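Workshop Tips: Budgeting for a Robot Hand Before You Fall in Love With One

I love this stuff, so let me say that first. A good multi-finger hand on a benchtop arm is the most fun you can have with a power strip. I've also watched plenty of small shops spend everything on the hand and then have nothing left for the cable that plugs it in. These are the tips I give people who come by the shop, in the order they usually need them.

Write down the jobs first. Get a sheet of paper and list what you want picked up, and be picky about it: folded towels, mittens, jar lids, a throw with a fringe. Cloth is a whole different shopping trip from boxes. If everything on your list is stiff and about the size of a coffee mug, a plain two-finger gripper will make you very happy and you can spend the rest on something else.

Split the money before you shop. My split is half for the hand, a quarter for mounting, power and cables, and a quarter that stays in the drawer until month three. That last quarter always gets used! Ours went on spare fingertips and a better emergency stop.

Ask about fingertips by the piece. Tips wear out, especially if you work on carpet or rough cloth. When we priced the Jarnstead hand, replacement tips were $16 each, and the Nemar ones only came as a full set for $86. Neither is a bad deal, but you want to know which one you're signing up for. Kheri Minja keeps a bag of spares taped inside the lid of the tool chest, and I've copied that shamelessly.

Put a sleeve in the budget. A knit cover over the palm keeps lint and threads away from the hinges, and it costs next to nothing (we cut ours from old ribbed sweater cuffs). Leave the finger joints clear so they can bend, and check for bunching near the thumb. Wash the sleeve when it gets fuzzy.

Measure your floor as well as your bench. Soft goods take up far more room spread out than they do in the bin, and low-pile carpet is a nice forgiving place to practice. Lay out the biggest thing on your list, then add an arm's length on every side.

Set aside $200 for shipping and returns. Hands are heavy for their size and the good packaging costs money. Keep the box. Shabnam Rajput sent a Nedeson unit back for a repair in June without the original foam and paid for a new crate.

Look at used, with your eyes open. Bend each finger by hand with the power off, feel for play in the pins, and ask how many hours it has run. I'd happily buy used again.

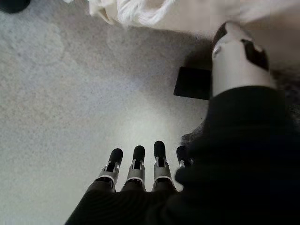

Should I buy the controller from the same maker as the hand?

For your first one, I would. You'll pay a bit more, but there's one phone number to call when the two stop talking to each other. Mix brands on your second setup, when you know which settings you really care about.

One more for the planners: put the yearly service on the calendar the day the hand arrives, and pay into a jar for it monthly. Hayat gave us a better rate for booking early, so it's worth asking whoever you buy from.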